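关于我们

巴尔比耶里医学研究奖助基金（Barbieri）总部设在特兰霍尔姆（Tranholm），面向临床医生、基础研究人员和医学院在读研究生，提供研究奖项、短期资助和进修名额。基金不隶属于任何医院或药企，运作经费来自创办时的一笔捐赠及其历年收益。

我们的工作

基金目前设有两个常设项目。基斯顿奖（Kiston）每两年评选一次，授予在肾脏病、代谢病和老年医学领域发表过系列成果的研究者。布里内蒂资助（Brinetti）每年受理一次，支持尚未取得独立经费的青年人员，单项期限不超过两年。

自设立以来，基金共收到申请2280份，资助课题200项。获资助者须在课题结束后90天内提交结题报告，报告摘要在本站公开，全文存于基金资料室，可预约查阅。
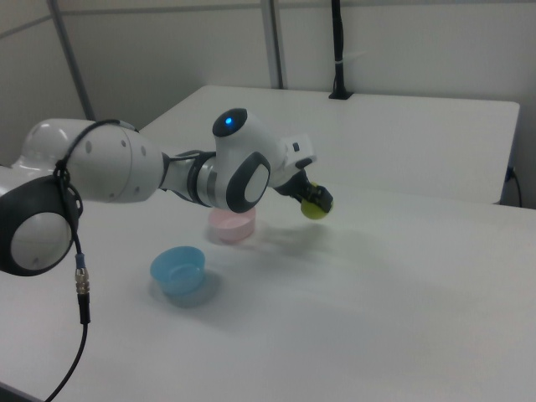 白色桌面上方的机械臂

评审方式

申请材料先由秘书处作形式审查，缺件的一次性通知补齐。通过后送三位外部专家分别打分，专家之间互不知情，与申请人同单位或近五年内有合作发表的一律回避。得分靠前的申请进入会议评审，会议每年七月在特兰霍尔姆举行，最终名单由理事会签发。

未入选者可以书面索取评审意见。同一课题允许修改后再次申报，次数不限，但须附上与上一版的对照说明。涉及人体样本或动物实验的课题，应在拨款前取得所在单位的伦理批件，批件原件由申请单位保存，基金留存复印件。

进修与会议

除奖项和资助外，基金每年提供30个短期进修名额，内容包括生物统计、临床试验设计和病理切片判读。课程以小班方式进行，学员自理交通，食宿由基金承担。进修结束后不发学位，只出具学时证明。基斯顿奖获奖者在颁奖次日作公开讲座，讲座不收费，需提前登记。 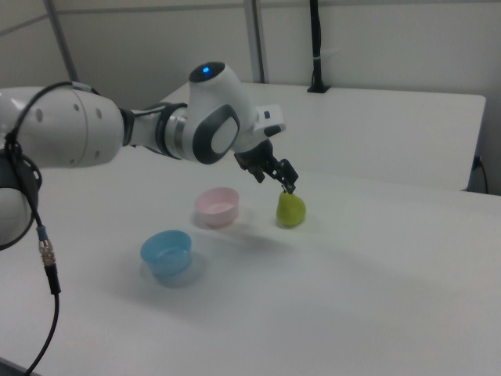

在读研究生能否申请布里内蒂资助？
博士研究生可以申请，须由导师出具同意函，并由所在院校代管经费。硕士研究生可作为课题成员参加，不能担任负责人。

联系我们

来函请寄特兰霍尔姆基金秘书处，信封上注明所咨询的项目名称。申请表和经费使用办法可在“下载”栏目取得，旧版表格不再受理。

本页内容更新于2021年6月4日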